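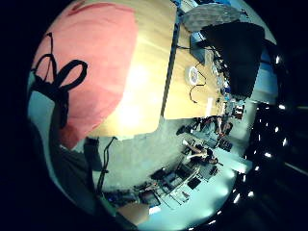 Wanted: People Who Don't Believe in Sleep Supplements

Most supplement trials are filled with people who already like supplements. They sign up hoping the stuff works, then report that it did. I don't put much weight on those results, and I've run two of them.

Cedard is paying 200 adults to take a bedtime magnesium powder, or a dummy powder that tastes just as chalky, for 44 nights. Neither you nor we will know which one you got until the end. The company that makes the powder, Fesent, gets no say in what we publish. I would ask about that too. 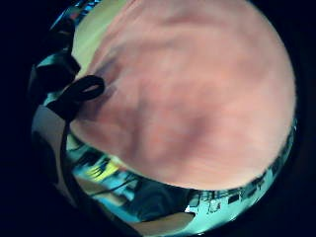
You fill in a short sleep diary before 9 in the morning. Skipped days are fine. Made-up days are not, and they are easier to spot than you'd think.

You should be over 21, sleep badly at least twice a week, and take no prescription sleep aids. Doubts are welcome. So are people who have quit a study before, if they can say why.

Pay is $7 per completed diary, sent at the end of August. We can't promise you'll sleep any better.

Write to Hortensia Sosa at the Cedard front desk and ask for the full consent form before you agree to anything.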